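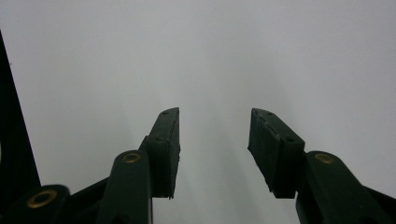

Fig. 9 – Pads apart, with the plain grey surface behind.

Filed under: Guides > Workshop & Bench > Care and Set-up

5. Looking after the pads

The pads on your Kendness do all the touching, so a little attention goes a long way – and it's a lovely quick job once you've done it a couple of times! Get a good light over the bench first. Dark green hides dirt remarkably well.

1. Open the fingers fully and switch off at the wall.

2. Wipe each inner face with a damp cloth, working from the tip down, then go over it again with a dry one. Leave to air for 20 minutes.

3. Look along the edges. Small nicks and a pale scuffed strip on the top edge are ordinary wear, and a matte, slightly rough face is fine too.

4. Run a fingertip (gently!) along the bottom edge of each pad. A jagged burr can be taken off with the fine side of the Flunar file, two or three light strokes and no more.

5. Check the two screws in the sloping top of each pad. They should be snug. If one turns freely, nip it up with the small driver, going back and forth between the pair.

6. Close the fingers slowly by hand and hold a strip of paper between them. You want an even pinch all the way down.

CAUTION: Never file the inner face. It can't be put back, and a hollow there will let thin things slip.

Note: The pads may look quite different in width when you see them from one side. Turn the tool round and compare again before you decide that one is bent.

Note: Replace pads in pairs after 90 hours of use, or sooner if the paper strip slides out.

Spare pads come in the Orkis box, under the card tray. Sunita Grewal keeps the fitting sheet up to date and would love to hear which cloths you get on with best.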